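How do I wash a wool jumper without shrinking it?
Posted by berker_knits

I finished my first jumper in June! It took 105 g balls of Trandden wool, five of them, and I'm scared to put it near water. Any tips?

Zarmeena Virk
Congratulations, what a great first project! Fill the sink with cool water, add a little wool wash and let the jumper soak for 20 minutes. Don't rub it. Squeeze gently, roll it in a towel, then dry it flat in the shade.

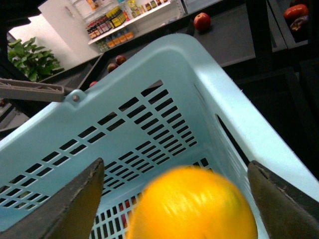
Light blue plastic basket with slots

Carry it in a basket so the weight doesn't drag the sleeves out. Mine have kept their colour for years!

Usmani
Wool cycle, cold, low spin. Works fine for me but check the label on the yarn first.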